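Still no heating, or, what I did with January

Quick one before bed. Well, I say quick.

So the boiler went on the second week of January, as they do, and for anyone who only reads this blog for the bread posts, sorry, this isn't one of those. There will be bread at some point. The kitchen is too cold for bread. I had a dough sat on the worktop for a night and a day and it looked at me like a paving slab.

What happened: came down at half six, no radiators. Hot water fine. Checked the thermostat, which said 9 and wanted 18 and was showing the little flame as if everything was lovely. Went out to the boiler cupboard and stood there. Pressed reset. Pressed it again. Rang the number on the sticker, which belongs to a firm that stopped existing before we bought the place.

Now the thing about living up here is that we are twenty minutes past the end of everyone's area. I rang a lot of people in Tedton. Most were very nice. "Oh, up there," they said. One said he could do the middle of Febuary. One said he didn't touch that make. One put me on hold and then I think went to lunch.

So we've been living in one room for most of the month and I want to write down how, partly because I've had a few emails asking, and partly because next time I'll have forgotten the lot.

The one room

We picked the back sitting room. Not the nice one. The nice one has the big window and the view and loses heat like a sieve. The back one is small and ugly and has a low ceiling and one window which faces the wall of the shed, and I now love it more than any room I've ever been in.

Door shut at all times. ALL times. There was a bit of shouting about this at first. Draught excluder made out of an old pair of tights and the stuffing from a dead cushion. Second curtain hung behind the first curtain on a bit of garden wire, looks terrible, works a treat. Rug from upstairs on top of the rug that was there already, so now the door catches on it and you have to lift as you push.

Then the stove. We have a little wood burner in there that came with the house and which we'd lit maybe twice for Christmas atmosphere. Swept it. It needed it. I'll spare you what was up there but it had been a nest and then it had been several other things.

Wood: bought a load from the farm shop, £152, which I winced at, and it was meant to be seasoned and about half of it was. You can tell the wet ones by the hiss. I've stacked those along the back of the shed for next winter and been rude about them every time I walk past.

Lit by four in the afternoon, out by eleven. If you light it at six you are cold until nine and then you want to go to bed, so what was the point.

Electric

One oil-filled radiator, a Mudix, bought second hand years ago for the caravan. Slow, heavy, one wheel missing so it lurches when you move it. 2,000 watts on full, so you can practically hear the meter. We've had it on the low setting in the bedroom for an hour before bed and then off. I tried it on full in the bathroom one morning and tripped something and had to find the fuse box in my towel, at seven, with a phone torch held in my teeth.

Hot water bottles: three. One each and one spare that goes wherever it's most needed, usually the cat.

An electric blanket is a thing I'd always thought was for my gran. I take back everything. I have apologised to it.

Clothes

Everyone says layers. Yes fine, layers. But it's feet. If your feet are cold then you can wear every jumper in the house and you'll still be miserable. Thick socks, then slippers a size too big to go over the thick socks, then keep your feet off the floor. I've been working with mine on an upturned crate. Also a hat indoors, which makes you feel like a character in something Russian for the first day and after that you forget it's on and answer the door in it.

Fingerless gloves for typing. They go grey very fast. Mine also smell of woodsmoke and tangerines.

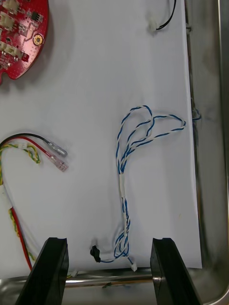 Food, then. This has been the best bit, I think. The stove has a flat top just about big enough for one pan, so we've eaten out of one pan for three weeks. Beans with everything. A barley thing with leeks in it that I've made four times now and would make again tomorrow. Porridge left on overnight when the embers are low, which sometimes is perfect and sometimes welds itself on. Jacket potatoes in foil pushed to the side, an hour and a bit, turn them when you remember. Toast on a fork, burnt, excellent.

The barley thing, since I know I'll be asked: onion, leeks, a lot of butter, barley, stock, lid on, leave it until you've finished an episode of something. Stir. Leave it again. Lemon at the end if there's a lemon. Cheese at the end if there isnt.

And tea. So much tea. The kettle just lives on there when the pan doesn't.

Damp

This is the bit I'd not thought about at all. You heat one room and cook in it and breathe in it and all that wet air goes looking for somewhere cold to land, and in our case it was the spare bedroom, where the wall behind the wardrobe went black in under a fortnight. Behind the wardrobe! I only found it because I was after a suitcase.

So now: ten minutes with the windows open every morning, right through the house, even when it's freezing. Horrible. I go and stand in the yard while it's happening, as it's about the same. Wipe the insides of the windows with an old towel and wring it out down the sink (you will be amazed, and a bit disgusted). Pull the furniture a hand's width off the outside walls. Don't dry washing in the room you sit in, whatever the temptation. There's a launderette in Tedton with big dryers, and it's warm, and I've read two whole novels in there.

Pipes as well. Loft one lagged with the foam stuff, outside tap wrapped in an old jumper and a carrier bag, cupboard doors under the sink left open at night. Touch wood, nothing's frozen.

Mao, which is the cat and not what you're thinking (it's the noise she made when we got her, she's never made another), has spent the month six inches from the stove. She's gone a sort of rust colour down one side. Either she's singed or it's ash, and she won't be brushed so I can't say.

The boiler itself

Right, so, a man did come. A firm over the hill at Drustovholm, who I'd never heard of and found on a card in the launderette. He was here twenty minutes. Drank his tea standing up. It's the valve that sends the hot water round to the radiators, which has seized, and while he was in there he found the pump was on its way out too. £417 for the pair, fitted, parts on order. I'd been quietly bracing for a whole new boiler so I nearly hugged him.

The parts are "on order" in the way that things are on order. We're on the second week of that. I ring up in the mornings and they say it's showing as dispatched. Dispatched from where, I'd like to know. On foot?

He also said, and I pass this on for free, that the valves seize more if the heating's been off all summer, and to run it for ten minutes once a month even in a heatwave. Have put it in the calendar for June, July and August. Whether I'll do it is another matter.

Things I'd do differently

Get the chimney swept in September like a grown up.
Buy the wood in spring.
Find the heating firm before you need the heating firm.
Don't put the chocolate on the shelf above the stove.
Own more than one decent torch.

I don't want to be one of those people who goes all misty about hardship, as it's been a pain and I've had a cold since about day four. And we've been lucky, we've got the stove and could stretch to the logs, plenty can't. But we've played a lot of cards. We've talked more than we usualy do in January, when we'd normally be in separate rooms with separate screens. I know every creak in that ugly little room and I've started to think about painting it. Something warm. A mustard maybe, or that brick pink everyone had a few years ago and is now sick of, so it might be cheap.

Comments are open if anyone has views on mustard. Or on getting soot out of a cream rug, which is a separate story and not one I come out of well.

Off to fill the bottles. Bread next time, if the kitchen gets above 12.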